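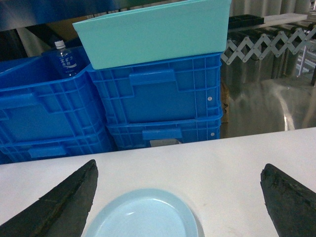
4.2 Clearing a plate from a bare table

Figure 3. Wrist camera view in the plate task. The plate lies between the two fingertips, with stacked blue crates behind the table.

The second chore we tested was picking up a single plate. People do this without thinking, and it is often listed among the first jobs a home or kitchen robot should be able to handle. We chose it because a plate is a poor match for a two-finger gripper. It is wide and low, and the only part worth holding is the rim (Figure 3). A gripper that comes straight down on the middle has nothing to close on.

We compared two controllers, Renell and Hadgu. Renell plans one grasp from the wrist camera and carries it out with no further correction. Hadgu updates the grasp as the arm moves. Both were trained on the Drisura set, which holds 1412 recorded pickups of dishes and other tableware. Each controller was given 40 trials at the Ellovbridge site. A trial counted as a success if the plate left the table and stayed in the gripper for eight seconds. Pushing the plate to a new spot and then lifting it was allowed.

Hadgu did better than Renell, mainly in trials where the first contact moved the plate. Renell usually closed on the place where the rim had been. Hadgu followed the plate and tried again, although in several trials it kept following until the plate reached the edge of the table, and the operator stopped the run. Neither controller learned to use the table edge as a person might, sliding the plate partly over it and taking hold from below.

The background was left as it was. Crates, shelving and a steel surface are common in back rooms and small shops, and we wanted the camera to deal with them. The plate in Figure 3 is a pale light blue on an off-white table, while the crates beyond are a much stronger blue. Renell's detector sometimes placed the plate boundary too far out on the side nearest the crates. Reflections on steel caused fewer errors than we expected.

We do not consider this chore solved. Both controllers were slower than a person, and both needed an operator close by. For a shop that clears one kind of plate from a flat table, Hadgu may be useful with supervision. Stacked plates, plates with food on them and plates beside glasses were outside this test. Section 4.3 covers the first of these.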